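Clean the pads before you touch the settings

I will happily argue with anyone who thinks looking after a gripper is the dull part of robotics. At Trovton we look after a pair of hand-held ones, and the 9 minutes I spend on them before a blanket session are my favorite of the morning!
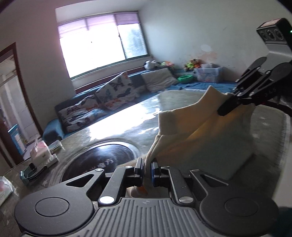
Fleece sheds, and lint on a finger pad changes the grip long before a rivet wears out. So I wipe both pads, press on any insert to see that it sits flat, then open and close the linkage 60 times by hand and listen. A dry pivot has a sound — a tiny tick near the end of the stroke — and you learn it fast.

Stekitz, who made our checklist, wants a full teardown every 900 cycles. I think that's too much. Every teardown is three chances to put a washer back wrong, and a good wipe catches most of what I find anyway. Keep the teardown for October, when we're slow, and give the pads a clean cloth every day.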